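Plorstead Evening Program
Planning and Paying for Automation – Handout 4
Equipment budgets for a small kitchen cell

Welcome back, everyone, and thank you for the lovely pile of worksheets. Most of you priced the arm first and then filled in the rest with whatever money was left, and I do understand the temptation! Tonight I'd like us to start at the other end, down at the fingers, and work our way back.

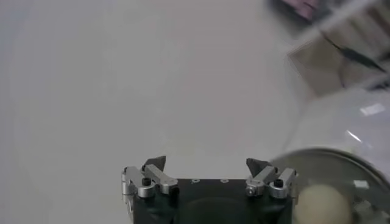

A gripper quote should tell you how wide the fingers open, what the pads cost to replace, and whether the wrist camera is in the price or billed on its own. Ask Bovonov and Jelínek for all of that in writing. For our exercise, allow $1000 for spare pads and fasteners, and put it on its own line so it can't quietly vanish in November.

Next come the everyday things, which people forget because they look so ordinary – the cooker, the plate, the table, the laptop and somewhere to set it down.
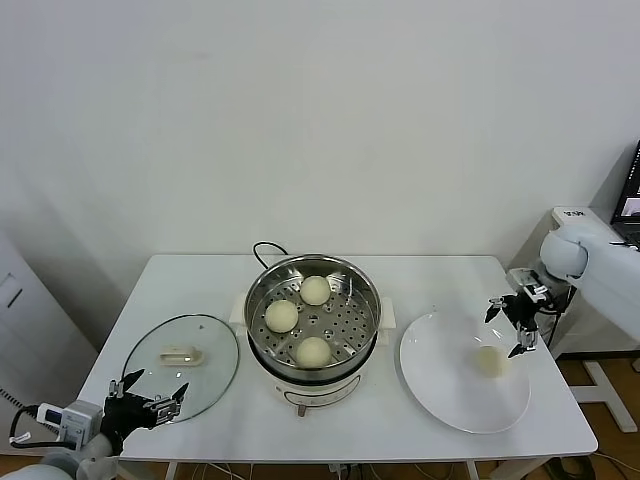
Fig. 2. Two-arm steaming station, three buns in the steamer, right gripper over the plate.

Please budget for two of every kitchen item the robot touches. A replacement steamer of a slightly different height can mean teaching positions all over again, and those hours belong in your plan too. The Clullska worksheet gives $316 for duplicate kitchenware and another $316 for cable ties, trays and floor covers (yes, the same number twice, I did check).

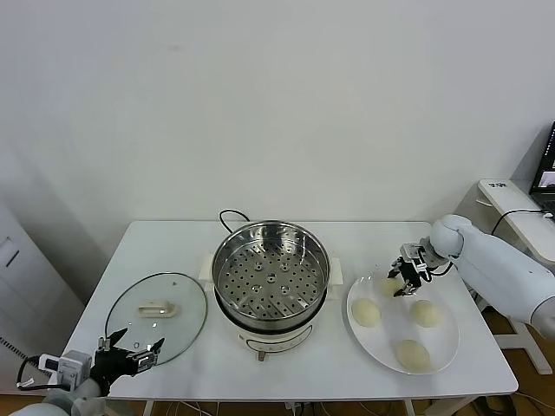

Fig. 3. Right gripper at the top bun of four; steamer insert empty.

Dough also brings in a consumables line. Work out how many practice runs you want in a week, then how many buns each run uses, and be generous with yourselves. Cleaning time goes here as well.

Lids deserve a little thought of their own. Glass is smooth and the handle is low, so before you sign anything, ask the seller for a trial with your own lid.

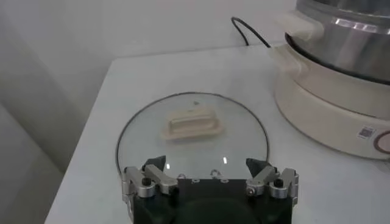 If the trial goes badly, a different set of fingertips is usually a far smaller purchase than a different arm, so price both before you decide.

For next time: the ceiling for the whole accessories sheet is $3723, without the arms. Bring your draft on paper, with delivery and tax shown separately, and leave a column free for your neighbor's comments.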